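How to set up a counter-and-sink arm session without breaking the rules (or a mug)

By Grigore Enache, Girkodstead bench notes. Updated 16th May

People keep asking me for the short version of our kitchen practice so this is it. Written fast, between runs. If something is wrong tell Lotte, she keeps the master copy.

What you need before you start
- the arm, already commissioned, safety config loaded and signed off
- a second person, at least for the first 7 runs of any new task
- the sheet (paper, yes, paper)
- stop device in your hand. Not on the floor, not on the chair

Step 1. Read the actual standard

Not a blog about it. Not this page either. Read the robot standard your site works to, and the collaborative operation part twice. Then the arm maker's manual, the chapters on stopping and on end effectors. Takes an afternoon. Fatemeh Shokri made a two page crib for us, it's good, but it's a crib.

Risk assessment is for the task AND the tool AND the room. Change one and you do it over. New fingers on the gripper = new assessment. Same arm moved to a different counter = new assessment. We got this wrong last October and lost a whole batch, 34 episodes, because the sheet on file was for another room.

Step 2. Base and cables

Clamp the base, then try to shift it by hand. If it moves at all stop there.

Cables next. Leave enough slack for full reach but not so much that a loop can hook a cup. Move the arm slowly through the whole path, over the counter, over the sink, back again, and watch the cables the entire time, not the gripper. Everybody watches the gripper.

Clip near the flange. Check the clips every session. 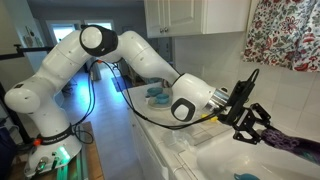

Scrubber held over the basin, yellow clips on the cabling by the flange.

Step 3. Sink rules

Electricity and a sink. So:
- tap off before power on
- no standing water in the basin unless the task sheet says so
- connectors face away from the splash side if you can manage it
- scrubbers and sponges get squeezed out by a person first
- set a floor height for the basin and one for the counter, they are seperate numbers

On that last one. The basin is lower than the counter so people set one limit for both and pick the low one. Then the arm thinks it can go through the tiles. Two limits. Always.

Step 4. Speed

Slow for teaching, slow for the first replay. We don't raise it till a full replay has gone through clean with both people watching. Ye-seo Oh wanted a fixed number written here, I'm not putting one, yours comes out of your own assessment and depends on the tool and what it's carrying.
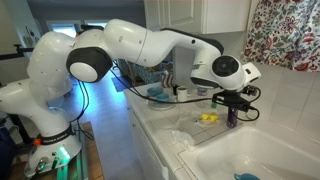

Hovering is the bit where folks get impatient. Arm is holding something just over the surface, looks finished, hand goes in to straighten a sponge. Don't. Hands stay out until the arm is stopped and you have said "stopped" out loud and the other person has said it back. Feels silly for a day. After that you miss it when it isn't there.

Know your status light colors too, for your model, from your manual. Colors mean different things on different arms and a guess isn't a check.

Step 5. Grip check

Do this for every new object, even if it looks like the last one.

1. Close at the lowest force you think will hold.
2. Lift a finger's width. Wait.
3. Look at the wrist camera view. Is it straight? Are both fingers on it?
4. Tilt a little, if the task tilts.
5. Write the force on the sheet. Now, not later.

Smooth round things are the worst for creeping in the grip. Printed surfaces can be slicker than plain ones so don't copy the setting across.

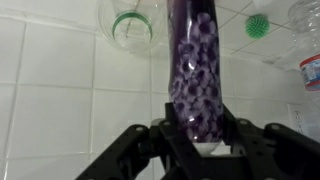 Wrist view, flowered purple cylinder upright between the two fingers.

Glass: we don't lift it with a person inside the marked area. No exceptions, including Haiyan Hou, who asked nicely.

Step 6. Laying out the counter

Put out what the task needs plus whatever clutter the sheet asks for. Clutter is fine, real kitchens have it. But it gets written down like everything else. Note each item and which side it's on, take the reference photo, then start.

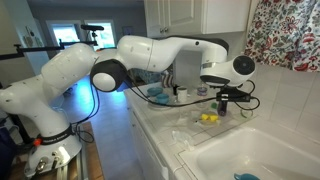
Keep tall stuff out of the elbow's path, people only think about the wrist. Thin plastic goes on the sheet by name as well, wrappers, bags, all of it, it slides and it catches. If the assessment didn't cover it then it comes off the counter.

Step 7. Shutting down

- put down whatever is held, never power off with a load
- park pose
- brakes on, power off, then wipe the counter
- sign the sheet, both of you
- any unplanned stop gets a line, even the boring ones. Espescially the boring ones

Sheets go in the Tindo folder. Logs get kept for 2000 hours of arm time and then Lotte Cuypers decides. The Skundmont bench uses the same form with a different header, don't mix them up.

Still to add: two arm sessions, and what to do when the lights go out mid run. Fatemeh has a draft of that second one.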